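4.3 Filling and venting the heating loop

Applies to Illine wall units with a Hamdan manifold.

1. Close both isolation valves and switch the unit off at the breaker.
2. Connect the fill hose to the lower port – hand-tight only.
3. Open the fill valve a quarter turn. Stop when the gauge reads 15 psi.
4. Open each bleed screw until water runs without air, then close it.
5. Wait 50 minutes and read the gauge again. If it has dropped by more than 2 psi, see section 6.

CAUTION: Do not fill a loop while the pump is running.

Note: Loops longer than 1000 feet need a second vent at the far end – order it with the manifold. 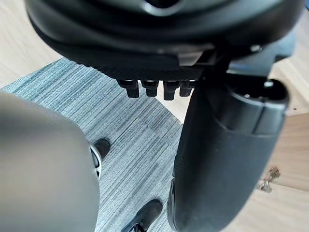 6. Close the fill valve, remove the hose and cap the port.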